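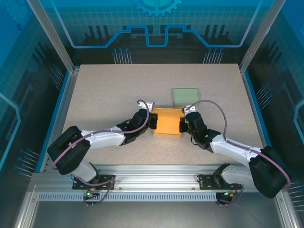

A reunião da secção de basquetebol do Bromen começou às 19h, na sala grande, com a época ainda muito fresca na cabeça de todos e uma vontade enorme de falar do jogo de domingo com o Teda. Antes de lá chegar, arrumou-se o assunto do equipamento alternativo, que vinha pendente da reunião anterior. As propostas em cinzento não convenceram. Ganhou força um azul na linha dos desenhos de circuito que decoram os vidros, com letras brancas e números grandes, legíveis da última fila da bancada. Ficou aprovado por unanimidade, e com palmas! O equipamento principal mantém-se como está.

## 1. Ata anterior

Lida e aprovada com uma correção: o treino dos sub-16 passou para as 18h30, e a ata dizia 18h.

## 2. Jogo com o Teda

Vitória em casa, com 978 pessoas no pavilhão, a melhor assistência da época. O treinador principal fez o resumo e foi difícil não o interromper. A equipa entrou nervosa, perdeu bolas na saída da pressão e foi para o intervalo atrás no marcador. No terceiro período mudou a defesa para zona, começou a ganhar o ressalto defensivo e a correr, e a partir daí o pavilhão fez o resto (quem lá esteve sabe do que falamos, o barulho no triplo do canto ouviu-se no parque de estacionamento).

Pontos registados para trabalhar durante a semana:

- lances livres, outra vez: a percentagem do último período foi fraca e o jogo podia ter-se complicado;
- reposição de bola de fundo contra defesa individual agressiva;
- rotação dos bases, para que o titular não chegue tão cansado aos minutos finais.

Foi muito elogiada a entrada dos dois juniores no segundo período. Defenderam sem medo e um deles roubou uma bola que mudou o ambiente na bancada. A equipa técnica quer continuar a chamá-los aos treinos dos seniores, desde que os horários da escola permitam. A coordenação da formação fala com as famílias.

Houve uma queixa sobre a mesa: o cronómetro de ataque parou por duas vezes. O suplente vai ser testado no treino de quinta.

## 3. Torneio Treltuvari

Confirmada a participação! O convite chegou por escrito e foi lido em voz alta. São 5 jogos em fim de semana prolongado, na fase de grupos e na de classificação, todos no pavilhão Gough, com tabelas novas e piso que quem já lá jogou descreve com verdadeira saudade.

A lista de inscritos fica em 14 atletas. O treinador pediu para levar três postes, porque o torneio costuma ser duro perto do cesto e os árbitros deixam jogar. Discutiu-se se o terceiro devia sair dos juniores ou se valia a pena esperar pela recuperação do poste que se lesionou no tornozelo em janeiro. A fisioterapeuta está otimista, mas pediu mais duas semanas antes de dar uma resposta. A inscrição admite uma troca até à véspera, portanto avança-se com o júnior e decide-se depois.

Quanto a dinheiro, foi aprovado um teto de 3000 euros para autocarro, dormidas e refeições. O orçamento do autocarro já chegou e é simpático. Falta o da residência. Um pai de um atleta perguntou se os adeptos podem ir no mesmo autocarro, pagando o seu lugar: sim, se sobrarem lugares depois da equipa e da equipa técnica, e por ordem de inscrição na secretaria.

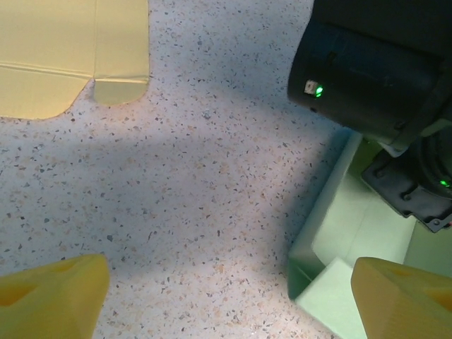 *Cartão amarelo-claro com vincos, sobre a superfície salpicada.*

## 4. Formação

As notícias são boas. Os sub-14 femininos ganharam fora pela primeira vez esta época e a viagem de regresso, segundo a treinadora, foi cantada do princípio ao fim. O grupo cresceu tanto desde o Natal que já não cabe em meio campo. Propôs-se dar-lhes o campo inteiro às terças e juntar os sub-12 na outra ponta da semana. Os treinadores dos sub-12 aceitaram, com a condição de ficarem com as tabelas baixas montadas à hora certa.

Nos sub-18 masculinos a fase é mais difícil. Perderam por poucos pontos os últimos encontros e sente-se alguma frustração. O treinador pediu paciência e apoio nas bancadas, e garantiu que o nível do treino não baixou. Ficou combinado que os seniores façam um treino conjunto com eles ainda em março, com jogo no final e equipas misturadas. A ideia entusiasmou toda a gente, incluindo os seniores presentes, que quiseram logo marcar data.

Pedido de material: bolas de tamanho 5 para os mais novos e coletes. As bolas compram-se já. Os coletes esperam pela encomenda do equipamento alternativo, para virem juntos.

## 5. Ambiente nos jogos em casa

Depois do que se viu no domingo, quer-se repetir. Foram acolhidas as seguintes ideias:

- apresentação dos jogadores com as luzes baixas, que desta vez resultou muito bem;
- concurso de lançamentos ao intervalo para crianças da bancada;
- entrada dos sub-10 com a equipa, de mão dada, nos jogos à tarde;
- bombos sim, mas fora da zona atrás do banco do adversário, como pede o regulamento.

A proposta de pôr música durante as posses de bola foi retirada por quem a fez. O bar abre uma hora antes do jogo e volta a ter sopa, a pedido de muitas famílias.

## 6. Outros assuntos

A fechadura do balneário 2 continua a prender. Já foi pedida a reparação.

A página do clube vai passar a publicar a estatística completa na noite do jogo. Quem faz a estatística à mesa pediu uma segunda pessoa para os ressaltos e as assistências, e houve logo duas ofertas, ótimo sinal.

O jogo da segunda volta com o Teda é fora e espera-se casa cheia. A secretaria recolhe os nomes de quem quer bilhete até quinta-feira, às 20h.

## Decisões e tarefas

| Assunto | Quem | Prazo |
|---|---|---|
| Encomenda do equipamento azul e dos coletes | Secretaria | Fim do mês |
| Lista de inscritos no Treltuvari | Treinador principal | Próximo treino |
| Orçamento da residência | Direção da secção | Próxima reunião |
| Treino conjunto seniores e sub-18 | Equipas técnicas | Março |
| Teste ao cronómetro suplente | Mesa | Quinta-feira |

A reunião terminou às 21h10. A próxima fica marcada para a primeira semana de abril, na mesma sala e à mesma hora.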